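Security for Costs in Small Civil Appeals
Student project report, Legal Studies
Jasper Verstraete and Annelies Dewulf
Supervisor: Hilde Aerts
19 Jan 2022

Background

Our project looked at what happens when a court orders the losing side to put up money before an appeal can go ahead. We used one case file for the practice hearing, Michiels v. Valon, a dispute over a kitchen supply contract. Mr. Michiels lost at first instance and appealed. Valon asked for a deposit to cover its legal costs in case it won again.

Method

We read 68 rulings on deposit requests and sorted them by result. We left out 2 because the reasons were missing. Dirk Vanhove let us use his index of older rulings, which saved a lot of searching. We then wrote a short brief for each side and argued them in the Plisbridge practice courtroom, with 10 minutes per side.

The judge in a deposit request has to look at two questions. The first is whether the person appealing could pay the other side's costs. The second is whether the appeal has a fair chance. Most of the rulings spend more time on the first question, and several do not mention the second at all.
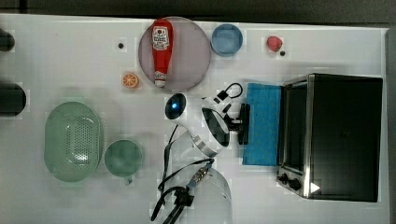 Figure 1. Tabletop with plate, ketchup bottle and light-blue bowl.

In our hearing the deposit was set at $530. Jasper argued for Michiels that any deposit would end the appeal. Annelies argued for Valon that he had given no proof of his income. Oluf Ásgeirsdóttir sat as judge and agreed with Valon on this point, but lowered the amount that Valon had asked for.

Problems

The rulings were not written in a standard form, so our sorting depended on how we read them. We disagreed on several and settled those by reading them again together. We also started the briefs too late, and the one for Michiels does not deal with late payment.

Further work

A later group could check how many appeals were dropped after a deposit was ordered. The rulings we read do not say.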